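**Climgate** is the name given to the gradual automation of the handling department at Gotness, a homewares firm in Somimska, and, by extension, to the mood in the building while it went on. The firm's own name for it was the Assisted Handling Programme. The staff used this only in writing.

## Background

Gotness employed 166 people at Somimska, most of them folding, sorting and boxing goods by hand. In July the firm signed a contract with Mathebula, a supplier of robot arms, for 5 machines to work alongside them. A letter to staff dated 11/02/2019 promised that no posts would go, that the dull parts of the job would, and that the canteen would be repainted. The canteen is still green.

## Changes to the work

The arms had to be taught, and the teaching fell to the people who already knew how to fold. Handlers were moved off the packing line for part of each shift and given hand-held grippers, with which they did their usual jobs at something well below their usual speed. The programme called for 2276 recorded tasks. A tea towel took up 399 of them.

A new grade, "demonstrator", was brought in with slightly better pay and a chair. Older handlers tended to like it, as it was kinder on the back. Younger ones complained that it was slow, and that being good at the job now meant doing it the way a machine could follow – no flicking, no tucking things under the chin.

Breaks were a longer quarrel. The old line stopped for everyone at once, while demonstrators finished at different times and drifted off one by one.

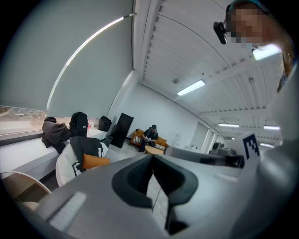 The union asked for a fixed tea break and got one, though it had to be entered in the rota as "calibration".

## Reception

Management described the programme as a success and the arms as colleagues. Handlers accepted the first claim with reservations. Packing errors fell, as did sick leave for bad wrists, but the packing line grew quieter and several people asked to go back to nights, where the old methods survived.

No posts were cut, as promised. Those who left were not replaced – a point on which the letter had been silent.

## See also

- Work rota
- Tea break
- Industrial robot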